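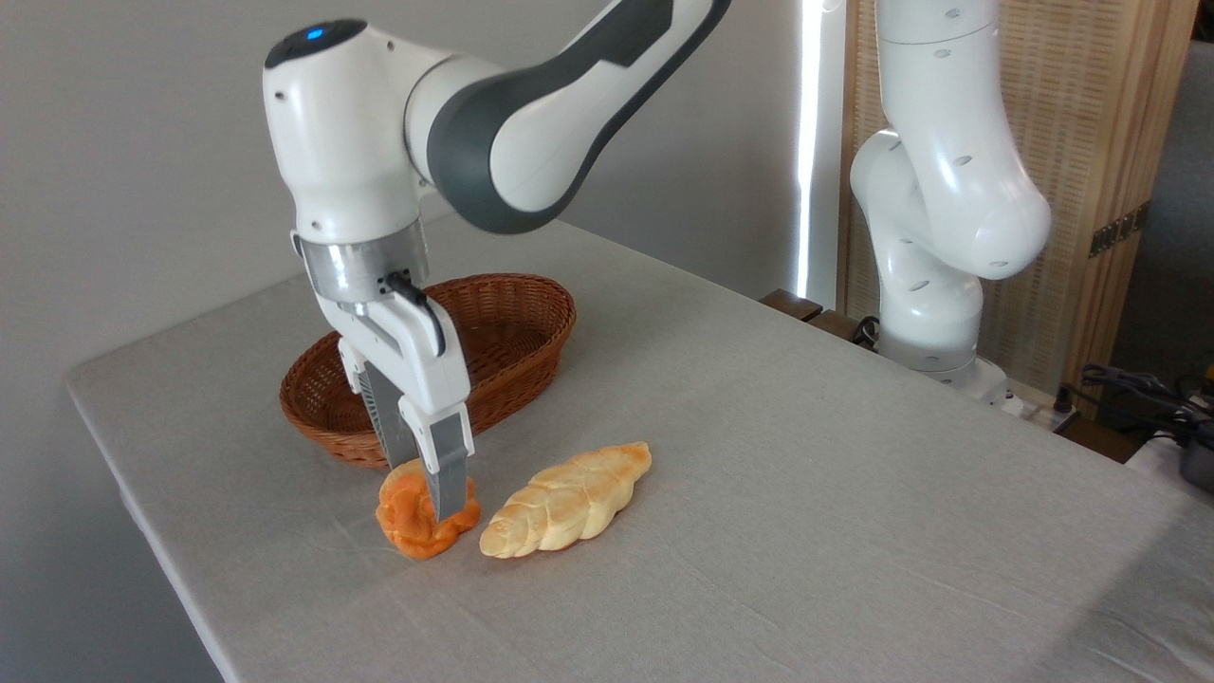

**Núcleo de Embalagem e Acondicionamento — Relatórios de visita**

## Visita às instalações da Sketis, agosto

Participantes: Rodica Barbu, Cornel Matei, Irina Buzatu. Pela Sketis: Delia Roman (produção) e Gheorghița Bogdan (expedição).

A visita começou às 8h40, já com o turno da noite terminado. O objetivo era rever o acondicionamento de pão em cesto para o serviço de mesa da hotelaria, linha que o núcleo acompanha desde que o fornecedor anterior deixou de entregar peças entrançadas inteiras.

### Mesa de composição

A sala de composição fica entre o arrefecimento e a expedição. Na mesa grande, forrada a tecido cinzento-claro, estavam um pão entrançado comprido, um pãozinho cor de laranja de forma nodosa e um cesto oval de vime castanho. O conjunto corresponde ao formato mínimo do catálogo: uma peça longa, uma peça pequena, um recipiente.

A questão discutida foi a ordem de colocação. O procedimento da Sketis manda entrar primeiro a peça longa, encostada à parede do cesto, e só depois as pequenas. Cornel Matei propôs a ordem inversa para os cestos ovais, com o argumento de que a trança assente sobre os pãezinhos fica mais alta e mais legível para quem se senta à mesa. Delia Roman discorda: a peça longa apoiada em pontos isolados tende a fletir no transporte. Ficou por ensaiar.

A trança é dourada nos gomos e creme nas zonas laterais. Para a ficha de produto interessa fixar qual dos dois tons serve de referência, porque a carta de cor em vigor prevê apenas um. Irina Buzatu sugeriu registar ambos, com tolerâncias separadas. O pãozinho laranja levanta o mesmo problema em menor grau: de um dos lados a cor passa a um amarelo-acastanhado bastante mais pálido. A ficha atual diz apenas «laranja uniforme», redação que terá de ser corrigida.

### Cestos

Os cestos vêm da Tiltwood e são recebidos em lotes de 40. O controlo à entrada é visual e incide sobre pontas soltas, deformação da base e regularidade do bordo. Gheorghița Bogdan mostrou o registo do último trimestre: 1.534 cestos recebidos, 8 devolvidos, todos por empeno da base.

O forro não é fornecido com o cesto. A Sketis usa guardanapo de algodão nos cestos de sala e papel nos de bufete. Pedimos a especificação do papel, que não constava do dossiê, e foi-nos entregue uma cópia antes do almoço.

### Expedição

Cada caixa leva cestos vazios encaixados e o pão em separado, em tabuleiro coberto. A montagem final é feita no cliente, seguindo uma folha ilustrada. Vimos a versão em uso e uma prova da seguinte, impressa pela Wasska. A nova folha tem letra maior e elimina a tabela de pesos — a supressão parece-nos discutível, dado que a tabela é consultada nas reclamações. O peso nominal da peça longa mantém-se em 870 g.

O cais funciona com duas portas. Uma estava ocupada com a carga para Sibiya e a outra em manutenção, pelo que não assistimos ao carregamento dos tabuleiros. Fica para a próxima deslocação, de preferência com chegada antes das 6h.

### Pendentes

- Ensaio das duas ordens de colocação em cesto oval, com transporte simulado (Matei, Roman).
- Revisão da ficha do pãozinho laranja e da carta de cor da trança (Buzatu).
- Parecer sobre a tabela de pesos na folha de montagem (Barbu).
- Envio das medidas interiores do cesto oval, que faltam no desenho da Tiltwood (Bogdan).

O desenho em arquivo é o da revisão B. A Sketis trabalha com a C, que ainda não recebemos.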